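What I would budget for a second pair of hand-held grippers

Fallcombe, November 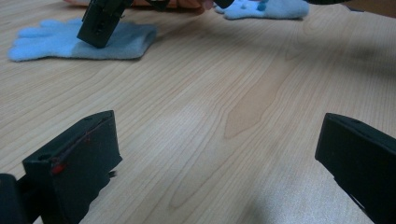

Glove work on the bench. One gripper on the near glove, the other pair of fingers open.

I have now spent long enough on the equipment plan for next year that I should write it down before the spreadsheet changes again. The question was whether to buy a second pair of hand-held grippers, or put the same money into spares and a better bench for the pair we already run. The short answer is a second pair, later than I wanted, and with fewer extras.

Gloves are what brought this on. Rigid parts are easy on the kit. You close on a block, you lift it, you put it down, and the fingers see much the same load each time. Soft fabric lying flat on a table is a different matter. The fingertip has to come right down to the cloth, and people press, so the load goes into the tip and then into the finger mounting. Any play in the mounting shows up as a finger that no longer meets its partner squarely.

So the first line of the budget is fingers. Tyagi quoted 45 a set in our quantity, which is more than printing them ourselves and less than printing them ourselves badly. I did try. Our own prints fitted after some filing and then varied from one to the next, and a variation between left and right fingers matters more on thin cloth than on anything else we handle. I have put down six sets. If we use four I will be pleased.

The second line is the grippers themselves. Two suppliers were worth comparing:

Trasico - 1057 for the pair, fingers included, lead time six weeks. Mounting screws are a standard size. Spares are listed with prices on their site.

Lasurach - cheaper by 300 for the pair, lead time "on enquiry". Finger mounting is their own design, and spares are quoted case by case.

On purchase price alone Lasurach wins easily. Over a year of glove work I don't think it does. The Tyagi fingers will not fit the Lasurach mounting without an adapter, the adapter adds length, and added length at the tip is the last thing I want when the tip is being pushed against a table. Four sets of Lasurach's own fingers, at the price they eventually gave me, used up the saving and a bit more. I have gone with Trasico.

The third line is the bench, where I cut the most. I had a new worktop down, with a matt finish, and a pair of diffuser panels for the overhead lights. The present top is smooth pale wood and throws back a bright patch when the light catches it. It also has strong grain. Neither has yet cost us a day's work that I can point to, and a mat in a plain colour can be had for very little. The worktop is off the list. The diffusers stay on as a maybe.

The fourth line is consumables, which I got wrong last year by leaving them out altogether. Gloves wear. They stretch at the cuff and pick up fluff, and after a while a glove that has been pinched all week doesn't lie the way a new one does. I now allow for a bag of gloves a month in mixed sizes and fabrics, plus tape, labels and cleaning cloths. It is dull to plan and it is the line most likely to be raided when something else runs over, so I have kept it separate.

Things I left out on purpose: a service contract, a carrying case for each gripper (a padded box does the job), and training time. The last one may be a mistake. A new operator takes about a day to stop squeezing too hard, and that day has to be paid for somewhere. At the moment it is hidden in staffing.

Timing. If the order goes in before the end of the month, the second pair arrives after the new year and I would plan on two weeks of checking before relying on it. I want both pairs run on the same gloves, on the same table, by the same operator, and the finger alignment measured at the start and end of each day. Until that is done the new pair is a spare and should be booked as one.

One item is still open. Tyagi have a softer tip that screws onto the existing finger, and I have asked for a single set to try. If it holds up I will swap two of the six sets for it and post the revised numbers.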